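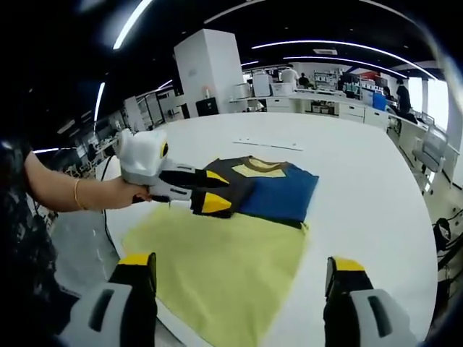 **¿Merece la pena pagar por una caja de libros sorpresa?** Depende de cuánto te fíes del gusto ajeno. Rarnar me mandó 4 en ocho meses y terminé una. Lo demás era relleno: marcapáginas, velas y una prenda marrón oscuro doblada, como la de la mesa blanca redonda, que abulta más que la novela.

**¿Y las ediciones «exclusivas»?** Tiran más de 3000 ejemplares. Exclusivo, lo justo.

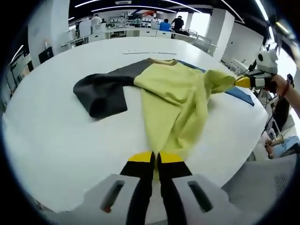 **¿Se puede cancelar?** Sí – por correo, y Onuoha tarda lo suyo en contestar.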